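Jindstead Low-Rim Plate, Pink

A round plate for everyday meals, with a flat base and a low raised rim. The color is a soft salmon pink. We sell it alone or in a set of 6, and the color is the same in every set, so you can add more pieces later.

The flat base helps the plate to stay steady when a child pushes the food with a spoon. The low rim keeps peas and small fruit inside, and it is also easy to hold with two fingers when you carry the plate to the sink. Many customers use it for breakfast – toast and a boiled egg fit well – or as a snack plate in the afternoon.
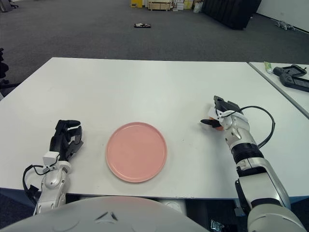
Can I put the plate in the dishwasher?

Please use the top rack and the normal program. For dried sauce, leave the plate in warm water for five minutes before washing.

The plate stacks with the Momby side plate and the Gautier small bowl. It does not stack well with the older Larnetti plates, which have a higher rim. If you already own Larnetti, we suggest to keep them in a separate pile.

The set comes in one flat carton with paper between the plates. If a piece arrives damaged, write to Ngan-ling Lo at our customer desk and add your order number. We send a new piece within two working days, and you do not need to return the old one.

The next color will be added in December.

We use cookies to remember your basket and your language. By staying on this site you accept our cookie policy. Accept Settings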